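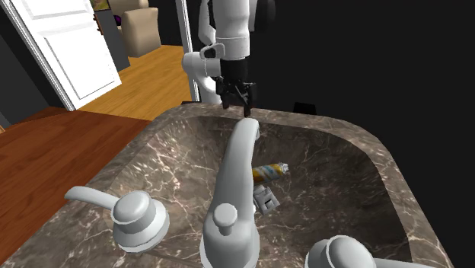 Tuhumury is the set of simulated episodes we put together for the Ovidix open day in Trunberg, and it is now up for anyone who wants to play with it! It covers household chores in rendered rooms, with one arm, one gripper and a lot of everyday clutter. The bathroom was the crowd favorite by a mile. Visitors went straight for the marble sink, partly for the looks and partly for the puzzle of it: the faucet spout curves up right under the fingertips with only a narrow gap, and the toothpaste tube is lying down in the basin off to one side, nearly touching a little white package. Everybody wanted to steer the arm around that spout. We had a line for it most of the afternoon.

Version and date

First public release, Monday, January 15, 2024. Same files that ran on the demo machines, minus the broken ones listed under Known problems.

What you get

321 episodes in 46 room layouts
6 chores: pick up, put away, open, close, turn a handle, move to the counter
Rendered video for each episode
Joint positions and gripper opening at every step
A one-sentence instruction in plain English

Episodes are cut at 200 steps. If the chore was still going at that point, the episode is kept and marked unfinished.

Where the episodes came from

Part of the set was driven by our own team in Tutdale in the weeks before the open day. The rest was driven by visitors at the two demo stations, and those are the ones I love. People who had never held a controller tried things we would not have thought of, like coming into the basin from the back, or nudging an object along the wall of the bowl until it sat at a better angle. Some of it is messy. Please don't filter it out before you have watched a few!

The field called driver says either team or visitor. We stored no names, voices or faces.

Loading it

Unpack the archive and point the reader at the top folder. Each episode has its own subfolder with the video, a table of steps and a short text file holding the instruction. The reader script is in tools, and it will print a summary if you run it with no arguments.

Known problems

Dark marble gives very little contrast for black gripper fingers, so depth guesses from video alone tend to be poor in the bathroom layouts.
In a few kitchen episodes the drawer jumps one step after the handle is released.
Unfinished episodes from the visitor stations sometimes have a second or two of no motion at the end, when the controller was being handed over.

Next

We are doing another open day in April, with a second arm and more bathrooms by popular demand. Bug reports before then are very welcome, and so are requests for chores.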